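Table Linens and Throws: Questions We Get a Lot

Does gingham go with orange?
It does if the gingham is blue. Blue and rust orange sit across from each other on the color wheel, so they get along the way opposites are supposed to. Add cartoon faces with pink cheeks and the argument is over.
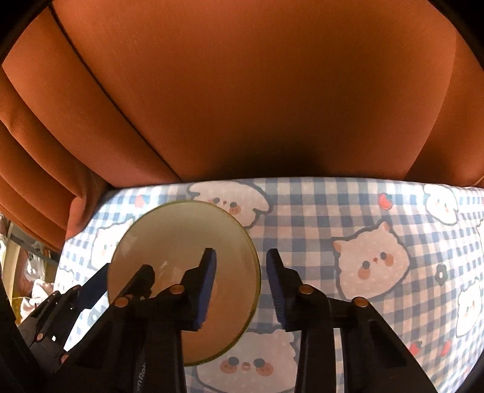
Samah Mansour
Fabric and Returns Desk, Wullico

Is the animal print only for kids?
We don't check ID. Plenty of our orders come from adults with mortgages.

What size should I buy?
Measure the surface, then add 20 inches to the length and the width. That gives you a 10-inch drop on every side – enough to look deliberate, and short enough to stay out of your lap.

How do I wash it?
Cold, inside out if it has a backing, with nothing red that you bought recently. Skip the bleach.

What should I put on a busy cloth?
Something plain. One pale bowl will do, and you can leave it empty. A patterned bowl on a patterned cloth is a staring contest. 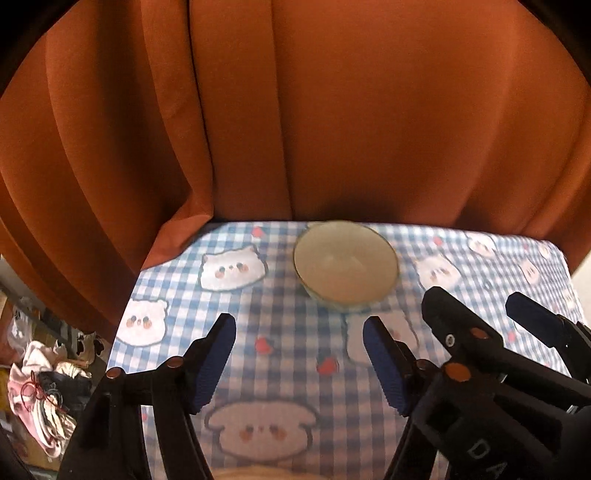
If you must have flowers, keep them to one color and keep the vase short.

Can I return it after I cut it?
No. Uncut pieces can come back within 602 hours of delivery. Yes, hours. Wundport wrote the policy and we've stopped asking.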